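September, bench 2, wrist camera pipeline
Continues from the hand-eye calibration notes. Wayne has the previous book if anyone needs the old numbers.

Finally got a whole afternoon on the belt pick without somebody needing the arm for something else! Aim for the session: get the Gusix planner to take its grasp from the wrist view alone, with the overhead camera switched off, and see whether the pose it comes up with is good enough to close on. Short version: yes, mostly, and I'm very pleased with how it's going.

Starting state. Detector is the one Denise Pilkington retrained on the Penrose parts list, weights from the shared drive, no local changes. Planner is on the branch called wrist-only. I'd left the old overhead transform in the config by mistake, so the first few plans came out with the approach leaning over by a silly angle. Took it out, restarted, fine. (Note to self: make the planner shout when two camera transforms are loaded. It took me far too long to spot.)

The mask trick works! Our own fingers sit in the lower middle of every wrist picture, and the detector kept wanting to call them a part. They're big and dark with a sharp outline, so I can see why. Wayne suggested a fixed mask months ago and I said it would be too crude, because the fingers move. So this time I drew the mask in code from the commanded opening, one polygon per finger, with a margin of 6 pixels. False finger detections in the replay set went from 175 to none. Wayne was right about masking, I was right about the fixed bit, we've agreed to share it.
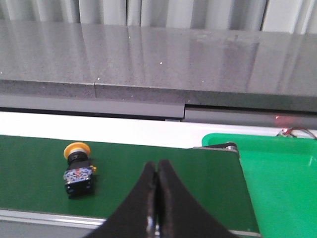 Wrist view, fingers together, yellow-capped switch on the belt up and to the left of them. Green tray off the right-hand end.

What I like about this position is that the switch is well clear of the mask, so the detector gets the cap and the block below it without the fingers covering anything. The cap is the easy bit. Yellow on dark green segments beautifully and I get a clean oval, and the tilt of the oval gives me a first guess at the camera angle before I've fitted anything at all. The printed face of the block is too blurred to read at this range, so I've dropped the idea of using the print to work out which way the part is facing. Using the small yellow terminal piece on the side instead. It's tiny, but the colour is so distinct that it survives, and it settles the rotation nicely.

The tray was more of a nuisance. It's a brighter green than the belt, and my belt threshold was loose enough to swallow both, so the planner believed the belt carried on past the end bracket. Tightened the saturation limit and now the belt polygon stops where it should. I've kept the tray as its own region, which we'll want anyway for the place step.

Also had trouble with glare off the granite. The polished top gives soft streaks, and a couple of them came through as very weak candidates. Cropping everything above the white strip gets rid of the lot and makes the detector quicker as well. Lovely when one line fixes two things.

Timing: the full loop, picture to plan, is 303 ms on the bench PC. Most of that is the inverse kinematics retrying with different seeds. I capped the search at 1,000 samples and couldn't see any difference in the plans, so the cap stays. Denise thinks we can warm-start from the last joint solution and bring it down a good bit further. I'd love to try that next!

Still not right:
Approach height is taken from the belt plane, and the plane fit wobbles when the side rail gets into it. Need to exclude the rail properly. At the moment I'm nudging a number in the config, and that won't do for Codham.
The wrist transform has been redone once since the finger pads were last changed. Should be checked again with the dot board.
Replay viewer draws the mask a picture late. Only cosmetic, but it confused me for ages.

Pushed the lot to wrist-only, config included. If you pull it, run the Omurwood build script first or the message types won't match and you'll get an error that tells you nothing useful.

Next session: warm start, then the rail, then place into the tray with the region mask on. Wayne wants to sit in for the place step, so shout for him before starting.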